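2021-04-17
By the Firwood Communications Office

Firwood Releases Results on Learning Two-Handed Manipulation from Hand-Held Grippers

VULLSIDE - Firwood today published a technical report on training two-armed robots from demonstrations recorded with hand-held grippers, with no robot present during recording. The report, prepared with the Hwang laboratory, describes a change to how the two hands are represented in training. On a set of 30 household and light packing tasks, the change raised the share of tasks a robot could complete to the required standard from 7 tasks to 19, using the same recordings in both cases.

The work addresses a practical limit in robot learning. A robot that learns by imitation needs many recorded examples of people doing the task. The usual method is for an operator to steer the robot itself, either by moving its arms by hand or through a remote control rig. Both are slow, and both tie the recording to one machine in one place. Hand-held grippers remove that tie. A person holds a gripper in each hand, does the task, and the position of each gripper is recovered afterward from video.

Recovering that position is the first half of the problem. In the Firwood setup, each gripper carries a cube printed with square fiducial markers. A camera worn at head height records the session, and software works out the position and angle of each cube for every video image in which enough of the markers can be read. The opening of the gripper fingers is logged separately. The output is a pair of hand paths, a pair of finger openings and the matching head-height video.

The second half of the problem is what to do when the head moves. A person leaning over a task does not hold still, and a path measured from a moving camera mixes the motion of the hands with the motion of the head. Earlier work at Firwood dealt with this by fixing a third marker in the room and measuring everything against it. That approach gave clean paths but restricted recording to prepared rooms, and it failed whenever the room marker left the camera's view.

The new method drops the room marker. Each hand is described in two ways at once: relative to its own position a short time earlier, and relative to the other hand. The first description tells the learned controller how far to move. The second tells it how the hands should be arranged with respect to each other, for instance when one hand steadies a container and the other reaches into it. Head motion cancels out of the second description because both cubes are measured in the same video image. It remains in the first, where it is reduced by a short smoothing step and by an estimate of camera motion taken from the background.

The controller, which the report calls Nisora, takes the current head-height image and both hand descriptions as input. It predicts a short run of future motion for both arms. The image is reduced to a list of 256 values before it is combined with the hand data. Larger image codes were tested and gave no measurable gain on the task set, while increasing training time.

Recording took place in ordinary working rooms at the Vullside site. Furniture, cabling, footwear and stored boxes were left where they stood, and sessions were run at table height and at floor level. Floor-level work was included on purpose. Reaching down into a low container changes the angle of the wrists, brings the operator's own legs and feet into the camera's view and puts the cubes at a steep angle to the lens. All three are common causes of tracking loss in recordings of this type.
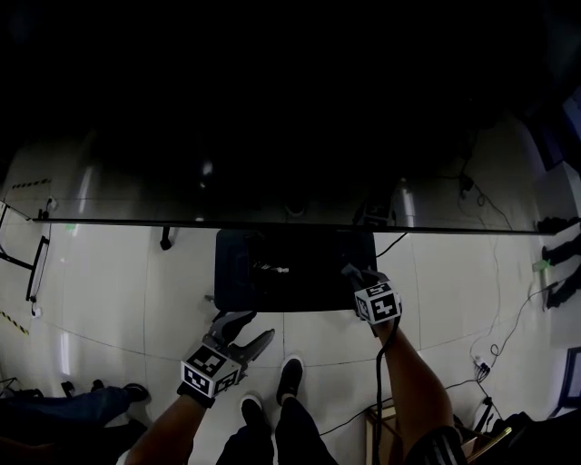
Hwang said that floor-level sessions were the hardest to track and also the most useful, adding that a controller trained only on tidy tabletop recordings had learned to depend on a plain background, and that this did not become clear until it was given a cluttered one. The laboratory would have preferred to include them from the start of the project, Hwang said, and now does so as standard practice.

Reflective surfaces received separate treatment. Glass panels and polished floors can return a second view of a marker, and a tracker that accepts the reflected marker will place a hand where there is none. The report describes a check that compares each new cube position with the last accepted one and discards any jump larger than a hand could make in the time available. A mirrored marker also has its pattern reversed, which the decoding step rejects in most cases. The two checks are applied in sequence, decoding first.

Main results

The task set contains 30 tasks. They include lifting small items out of an open tray, moving items between containers, holding a box still while it is filled, folding a cloth, and passing an object from one hand to the other. A task was counted as completed to standard if the robot finished it in at least eight of ten consecutive trials, without a person stepping in. The robot had not been used in any of the recordings.

With hand paths expressed only in the camera's own terms, the robot met the standard on 7 tasks. Adding the description of each hand relative to its own recent position brought this to 12. Adding the hand-to-hand description brought it to 19. The remaining 11 tasks were not completed to standard by any version tested.

The gain was not even across task types. Tasks in which the hands work close together improved most. Tasks in which one hand does the work and the other stays idle changed little between the second and third versions, as would be expected. One handover task became slightly worse when the hand-to-hand description was added. The authors of the report attribute this to a small number of recordings in which the two cubes blocked each other from the camera at the moment of transfer. Removing those recordings restored the earlier result but did not improve on it.

A further test measured how much recording is needed. For each task, training was repeated with smaller portions of the data. On the tasks that met the standard, the median number of demonstrations required was 59. The report gives the figure for each task in an appendix, along with the number of demonstrations rejected by the tracking checks.

Known limits

The method has no sense of touch. The hand-held grippers record where the fingers are but not how hard they press, and most of the 11 failed tasks need some control of force. Inserting a stiff plug and closing a tight lid are both in this group. Firwood does not expect more recordings of the same kind to solve these tasks.

The marker cubes add size and weight to the grippers. Operators can reach into an open container without difficulty, but narrow openings are a problem, and cables attached to the grippers can drag on the edge of a container. The report lists both as sources of unnatural motion in the data. A smaller cube was tried and withdrawn after it lost tracking at arm's length.

The smoothing step introduces a short delay in the recovered paths. For slow tasks this has no effect on the result. For quick motions, such as flicking a cloth flat, the delay is long enough to separate the recorded hand position from the image it belongs to. Correcting for it with a fixed offset helped in some cases and hurt in others - the report recommends measuring the delay for each camera and not copying the value given.

Finally, all tests were run on one model of two-armed robot with parallel fingers. The claim that the recordings are independent of the machine has been tested only to the extent that the robot took no part in the recording. Tests on a second machine with a different arm length are planned but have not begun.

Availability

The technical report is available on request from the Firwood research office in Vullside. The release includes the description of the hand representation, the tracking checks, the training settings for Nisora and the full table of results by task. Drawings of the marker cube and its mounting are included for groups that want to build their own.

A portion of the recordings will follow once faces and personal items have been removed from the video. The floor-level sessions will be released as a separate set, with the rejected demonstrations kept in and labeled, so that other groups can test their own tracking methods on them. No date has been set for this second release.

Requests for the report should state the name of the group and the intended use. Press questions may be sent to the Firwood Communications Office at the same address.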